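Wondamero notebook - teen blog migration
March, second session

Carrying on with the move of the shared teen blog from the old Brismont host to the library's own server. The export finished overnight. The XML file opens cleanly and validates, apart from one stray control character in a comment on a book review. Removed by hand and kept the original copy in the raw folder.

Count from the export: 27 posts with embedded video, the rest text or text with stills. The embeds are the part that needs work. The old host wrapped each one in its own player script and the script does not exist on our side, so the post shows a blank strip where the skit or book trailer should be. 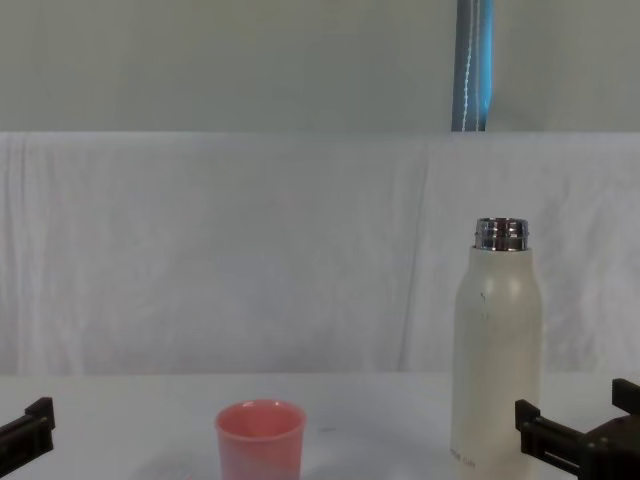
Last changed: March, 2:40 pm

Tried three ways of handling the embeds on the staging copy.

First, a search and replace on the wrapper, leaving the bare video link. Works for every post where the wrapper was written by the newer editor. Fails on the older ones, where the link is split across two attributes and has to be rebuilt.

Second, the Prandow import plugin with its "repair media" option on. It rebuilt the split links correctly but also rewrote paragraph breaks, which ruined the poetry posts. Line breaks in a poem are content. Rolled back.

Third, plugin on a filtered export holding only the video posts, then the plain import for everything else. Slower, but both halves come out right. Going with this one.

Comments: the importer takes them in batches of 100 and drops the parent ID if a reply lands in a different batch from the comment it answers. Result is a flat thread with replies above the question. Sorting the export by thread before splitting fixes it. Long threads still need a look by eye, mainly the one under the fan fiction contest.

Display names: first name and initial in most places, full name in a few early posts. Staging is set to first name only until the teen services desk decides. The mapping table is in the project folder, not in this notebook, and should stay there.
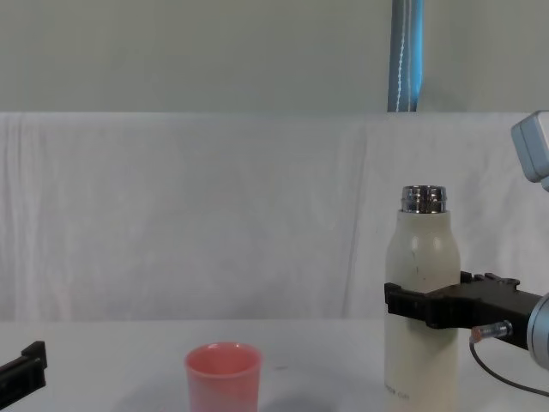 This page was last modified in March at 4:27 pm

Redirects next. The old addresses had the month in the path and the new ones do not, so a pattern rule covers nearly all of them. Exceptions are posts that share a title. There are four called "Summer reading" and the new system adds a number to each after the first. Wrote those rules out one at a time.

Checked the rules with the Ingvarsson link checker, timeout at 60 seconds. The default was too short for our server when the catalog backup is running and it reported good pages as dead. Second run came back clean except for outside links, which were broken before we started. Leaving those as they are, struck through with a note, so readers can at least see what a post was pointing at.

Image sizes: the old theme scaled everything to column width. Ours does not, and phone photos of book displays run off the right side on a small screen. One rule in the stylesheet took care of it. Tested on the two public tablets and a staff laptop - no scroll bar on any of them.
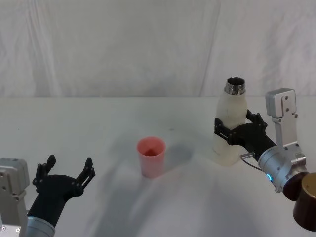

Both arms at the white table, cloth backdrop behind.

Still open:
- Category list has "Reviews" and "Book reviews" as separate entries. Merge after import, before the redirects go live.
- Tag pages are slow. Possibly the sidebar widget, not confirmed.
- Moderation queue: switch to hold all new comments for the first month.
- Ask Brismont how long the old site stays up after we close the account.
- Full backup of staging before anything else is touched.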